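From: Ghizlane Kettani
To: lab-equipment list
Subject: Re: Second hand for the sorting bench, or wait for the new budget?

Hello all,

Thank you Ebbe for the long message, and sorry that I answer only now. I wanted first to speak with Loubna, who keeps our spending sheet. I leave the part of your message which I answer:

> We are in the same position as you were last year. We have money for
> one complete arm with a multi-fingered hand, or for two arms with
> simple two-finger grippers. The Veltaro quote is valid until the end
> of August. My questions to the list: did you regret to pay for the
> fingers? And what did you forget to put in the budget? Our department
> wants one number for everything and they do not like to hear from us
> again after.
>
> Ebbe Lindqvist

For the first question, my answer is no, we did not regret, but it depends very much on what your people will do with it. Our work is sorting on a table: the operator guides the arms, the objects go to the correct basket, and we record. With such work you could live with simple grippers for most objects. We bought hands because the second half of our project is about the way of grasping, and for this two fingers tell us too little. If Ebbe's group only needs that the thing arrives in the basket, I would take two arms and simple grippers, and keep the difference for repairs.

For the second question I can be more useful, because we forgot many things. The biggest was the gloves. The fingers have a textured covering, and it wears at the tips and at the inside of the thumb. We had planned one spare set for the whole project. We are now at 6 sets, and Hanane Benkirane, who runs the sessions, asks me already for more. Ask your supplier for the price of the covering separately, and ask if your own technician may change it. At Gembridge they told us first that the hand must go back to them each time, and it took a long exchange of messages before they agreed that we do it ourselves. 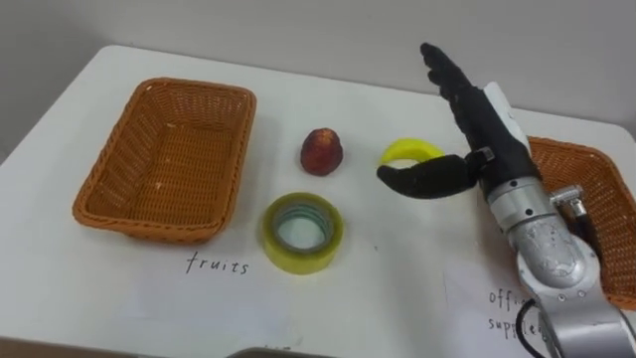 The objects and the baskets cost almost nothing, and I mention them only because they also have no line in most budgets. Our two categories at the moment are fruits and office supplies. We write the labels by hand with a marker. Karim Bouazza wanted to order printed signs and a set of standard objects from a catalog, and I said no, for this money we can buy toy fruit and tape for years. What I would pay for is the table. Ours is white and matte, and we chose it after a bad experience with a shiny one where the lamps reflected in the recordings. If you must repaint a wall behind the bench, put this also in the first request. Building services charged us separately and the invoice arrived in the wrong year.

Other costs we did not plan:

Cables. They hang near the arm and they get pulled. Buy 2 spares of every type with the first order, when the shipping is already paid.

Insurance for transport. The repair was under warranty but the shipping was not.

Service contract. Allix offered us 36 months and we took 12 to save money. I would not do this again. The renewal price was higher, and we had no position to negotiate.

Operator time. Please count it honestly. A new person needs several weeks before the recordings are usable, and during this time you pay the person and you use the gloves — but you have no data to show.

About the one number: we put a reserve of up to 3,000 in the first request, under the name "consumables and adaptation". The department did not ask any question about it. I think if we had written "unexpected costs" they would have removed it. Loubna says that in her experience the name of the line is more important than the amount, and she has sent more of these requests than I have.

I would also ask Veltaro to extend the quote in writing. They did it for us without difficulty when we explained that the approval meeting was late. And ask if a second arm bought later will have the same controller version. Our second arm came eight months after the first one, and the two did not want to talk to each other until an update that we waited for all spring.

If it helps, I can send you our spending sheet with the prices removed. The lines are the useful part. Write to me directly, the list does not accept attachments.

Has anybody here bought the coverings from another source than the manufacturer of the hand? Hanane found a small shop which makes them to measure, but they want a minimum order and I would like to share it with another group.

Best regards,
Ghizlane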